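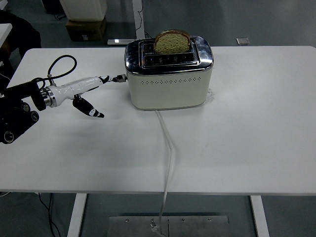
PROVBRIDGE, December

By Thoa Quan

Print | E-mail

Gordon Leclerc had been told to bring nothing to the inheritance but himself, so he brought one slice of bread.

"It's a toaster," said Svenja Grabner, who was handling his aunt's estate and wanted her lunch.

"Cream and chrome," said Gordon. "Two slots. She wouldn't let me touch it until I was married."

"Are you married?"

"I was. She didn't care for Denise, so it didn't count."

He lowered the slice into the rear slot. His aunt had always used the rear slot. The front one was for company, and in 11 years of Sunday visits he had never been promoted to company. The bread stuck up out of the chrome like a man standing in a bathtub.

Svenja turned a page. The will ran to 161 of them, most concerning a hedge. "You get the toaster on condition that you don't sell it, lend it, or put a bagel in it."

"What did my cousin get?"

"The house."

Gordon thought this over. He looked at the smudge on the white tabletop and rubbed at it with his thumb. It stayed put, as most things in the family did. 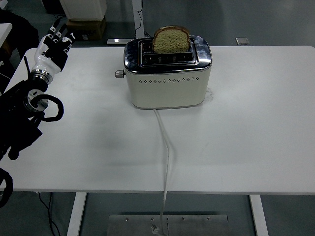 The Second Slot

"There's a codicil," said Svenja, with the voice of someone watching a sandwich recede. "If you use the front slot, you forfeit the toaster and receive 3,000 dollars."

"That's a trap."

"It's money, Mr. Leclerc."

He bent and followed the white cord over the edge of the table, down to where the plug lay. It wasn't in anything. He had been waiting for toast the whole time.

"Do you have an outlet?" he asked.

"Do you have a second slice?" said Svenja.

Last updated: December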